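Equipment Plan for the Two-Arm Sorting Cell
Final project report, Ruth Treloar
7/31/21

I signed up for this project thinking I'd be writing control code, and I ended up spending most of it with a spreadsheet open. Our lab wants a second cell like the one we already have, and my job was to figure out what it should cost, what to order first, and what we could skip. I learned a lot more about shipping and cable prices than I ever expected to!

I started by going over the cell we've got and writing down what the trash pickup task really asks of it. The task is simple to say: get bottles and other litter off the floor and into a lined wastebasket. So the shopping list comes down to two arms, a rail to mount them on, grippers, wrist cameras, the enclosure, and then all the little stuff.
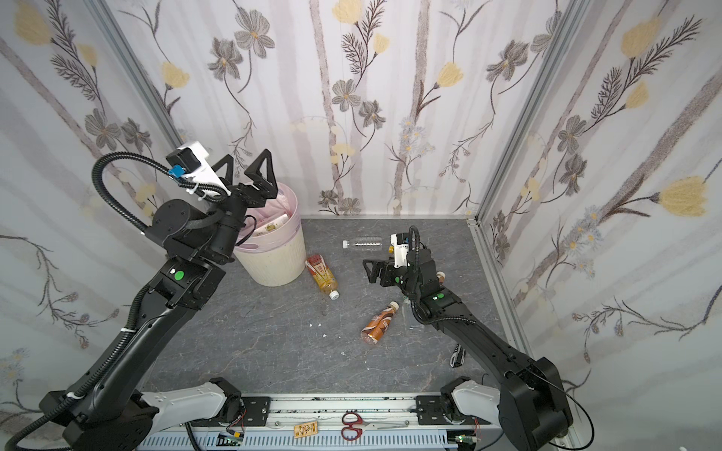 Figure 1. The current cell, with both arms on the shared rail and the wastebasket toward the back left.

The arms are the big number, of course. I got quotes from Tirkell and Halitz. Tirkell was cheaper per arm, but their price left out the base mounts and the power supply, and once I added those back in the two quotes were only $185 apart (I redid that math twice). Halitz ships in seven weeks and Tirkell wouldn't commit to a date at all, so I'm recommending Halitz. If we order after November we'd need new quotes anyway, since both of these expire.

Grippers were harder. My first draft had one pair of fingers per arm and no spares, and my advisor circled it in red. Fair enough. Bottles are kind of a mean thing to pick up when you think about it: some are smooth, some have ribs, and a crumpled one doesn't have a shape you can plan for. I don't want the new cell sitting idle over a broken finger, so the budget now has $315 for spare fingers and pads from Gajdoš. That's the one line I'd fight for if somebody wants to trim.
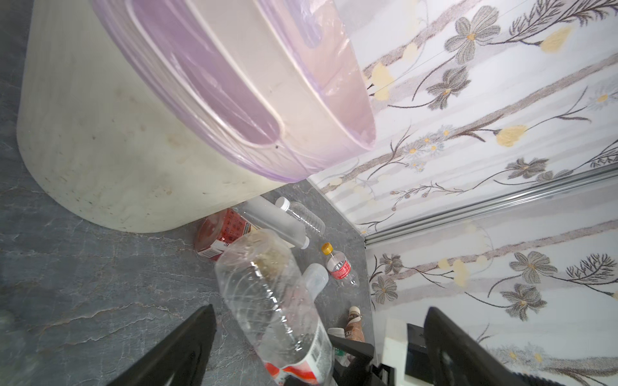

Wrist cameras I almost left at one for the whole cell, to save money. I changed my mind after going through a pile of recordings. With the gripper down close to the floor, the wrist view gives you the bottle and both fingers right there, and I wouldn't want to give that up on either side. So it's two cameras, plus brackets. The brackets we can print ourselves, and I put those down as filament only.

Then there's cable. Oh boy. I had one line that said "cables" with a guess next to it, and it was way too low. Corrugated sleeving, longer leads for the wrist cameras, slotted duct to run along the rail, connectors, a bag of ties. Priced out properly through Jenell it came to $459, and that's with the student discount. My advice to whoever does this next: measure the cable run with the arm stretched all the way out, not parked.

The enclosure is cheap next to everything else. Aluminum posts, wall panels, patterned wallpaper, and a marbled floor covering. I priced the same kind of look so the two cells would be close to each other, but I'd also like to get a second wallpaper and swap it in later. Wastebasket, liners and a box of assorted bottles go under consumables, and the bottles we can mostly save from lunch.

Still open: whether the new cell gets its own computer or shares one, and who signs for the freight delivery. I've left both rows in the spreadsheet marked yellow.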